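Search this site Enter keyword Go

The Table Came First
Tuesday, June 2, 2020

The woman who runs the Bendberg workshop did not set out to sell tabletops. She was making trays and small boxes, and she needed something solid to work on.

"I had a folding table that shook every time I leaned on it," she said. "So I glued up a top from leftover strips. A man came in to buy a tray and asked how much the table was."

She told him it wasn't for sale. He came back the next week and asked again.

The shop now makes butcher-block tops under the name Lastik, in 2 sizes. The smaller one sells for $407 and the larger for $900. Legs are extra. She spoke with us by phone over two afternoons, with a planer running in the background for part of the first one.

Most of the conversation was about color. The tops are glued up from narrow staves, and she lays them out on the floor before any glue is opened. A top that is all one shade looks flat to her. A top with too much contrast looks like a checkerboard.

"I want a pale one next to a honey one, and then a darker one somewhere you don't expect it," she said. "I move them until I stop wanting to move them. Some days that takes the whole morning."

She used to cut out every knot. A customer from the Shimada building, down the street, asked her to stop. The customer wanted a top that looked like it came from a tree. Small, tight knots now stay in. Loose ones still go in the stove pile.

"A small dark knot won't hurt anything," she said. "You put a dish near it and you forget it's there. If I can push on it and it moves, that's different." 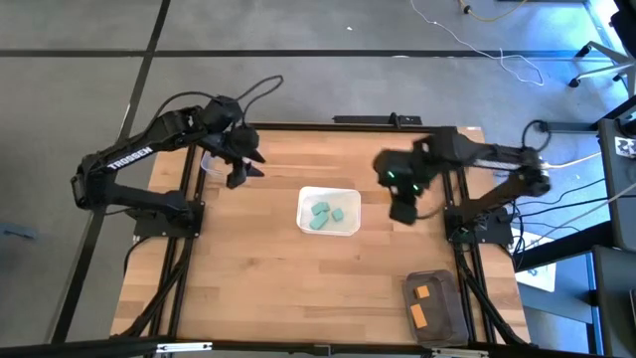

Keeping the top clean

Her advice on care is short. Wipe the wood with a damp cloth, dry it right away, and oil it when it starts to look dull. She does not give a schedule.

"People want me to say every month. It depends on the house," she said. "If you have a wood stove going all winter, you'll be oiling more than your neighbor."

She is firmer about what goes on the table. Small parts, paint, clay and anything that rolls should go in a shallow container with a rim. She uses white plastic ones at the shop. She tried darker ones and kept losing screws in them.

"White shows you everything that's in there," she said. "And you can pick the whole thing up when it's time for lunch."

For blocks and other children's things she likes the same kind of container. Her sister's kids play at the shop table on weekends, and the rule is that the blocks go back in before anyone leaves. It works on most weekends.

She gets her oil from Fluler, which sells it in the large cans. She has tried others and didn't mind them, but she has 200 feet of shelving and most of one shelf is already Fluler, so she sees no point in changing.

The shop closed to visitors in April. Orders kept coming by phone, mostly for the smaller size. Several people told her they were working at the kitchen table and wanted it back for meals. She is taking orders for both sizes now, with pickup at the side door.

When we asked what she works on herself, she said it was still the first top she made. It has a glue line on one end that she isn't proud of.

"I could sand it," she said. "I've got orders to get out."

Comments (4)

We bought the small one last fall. Agree on wiping it dry right away. I left a wet pot on ours overnight and the ring is still there.

Do the legs bolt on or screw on? The article doesn't say.

Bolts on ours. Bring a second person for pickup, it is heavy.

My grandfather kept his knots too. Nice to read about a shop close to home.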